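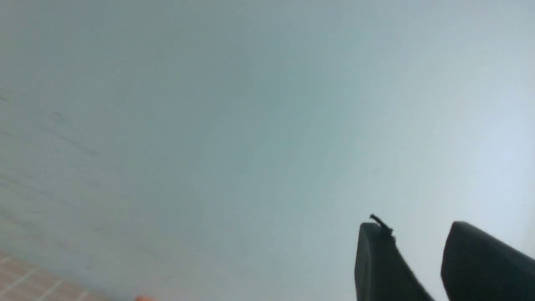 图3 腕部相机视角:两指夹爪张开,指间无物,背景为浅灰蓝色平面。

4.2 家务任务中的“最后一厘米”

关于机器能否承担家务,乐观的文献已经足够多,本节不打算再添一篇。我们关心的问题要小得多:把几个面团放进蒸笼,再盖上盖子,一台双指夹爪的机械臂现在究竟能做到什么程度。一个普通家庭里,这件事通常交给最闲的那个人,而且不会有人为此申请经费。

图3可以说明困难从何而来。腕部相机离工作对象最近,理应看得最清楚,可是只要手腕转过一个角度,画面里就可能只剩一片颜色渐变的平面和两根手指。人在这种时候会凭记忆知道桌子还在原处,依赖当前图像的策略网络则未必有这份信心。Tzanetos在Handstead项目的内部报告中把这类时刻称为“发呆”,我们觉得这个词比“观测信息不足”准确,因此沿用。

实验共记录2154次抓放尝试,控制策略分为2组:一组只使用腕部图像,另一组同时使用腕部与头部图像。单次尝试限时30秒,超时即判失败,无论夹爪当时看上去多么接近成功。这条规则在Lasley小组的同事看来过于严厉,但晚饭也是有时限的。

就任务本身而言,蒸笼并不是一个友好的容器。笼壁有高度,面团必须先抬起、越过笼沿,再放下;笼底是带缝隙的竹条,而非平整的盘底,深度估计在这里容易出错。面团则有另一种麻烦:夹得轻会滑脱,夹得重会留下两个对称的凹痕,后者在评分表上算成功,在餐桌上则需要解释。

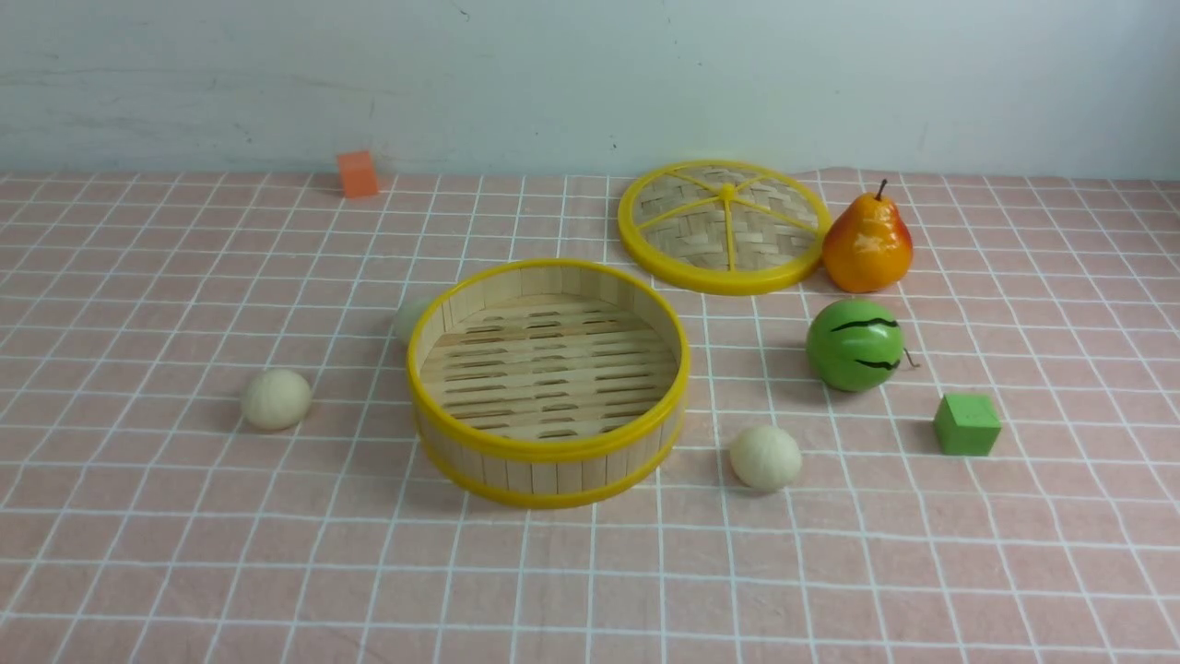 干扰物的设置同样值得一提。我们没有清空桌面,因为现实中的厨房从不为了算法的方便而收拾干净。仿真水果和色块的大小不一,其中圆形物体最容易引来误抓。人类操作员从未试图蒸西瓜,策略网络在这一点上表现得更有想象力。遮挡是第二个来源:从头部视角看去,躲在笼沿后面的面团只露出一小部分,检测模块倾向于当它不存在,然后宣布任务完成。这种对“完成”的宽松理解,合租过房子的读者想必不陌生。

盖盖子的环节更能拉开两组策略的差距。仅用腕部图像时,夹爪一旦夹住盖沿,盖子本身便可能挡住大部分视野,系统实际上是在盲放。加入头部图像后,对位有所改善,但盖子常常斜搁在笼沿上。我们在评分时将这种状态单列为“部分完成”,Kindthorpe数据集的既有标注没有这一类,因此两者的成功率不宜直接比较。

需要说明的是,上述现象并不都能归咎于感知。复查日志后我们发现,部分失败源于动作规划对接触过程的简化:规划器假定盖子落下后就会待在原地,而竹编的盖子显然没有读过这条假设。Hamdy控制器允许在接触后做小幅修正,对此有一定缓解,代价是动作变慢,有些尝试因此在修正途中超时。

综合来看,眼下的系统可以胜任这项家务中的若干片段,却还不能把它从头到尾交出去。至于蒸熟之后端下来的步骤,本文未做实验,4.3节将先讨论抓取力度的标定。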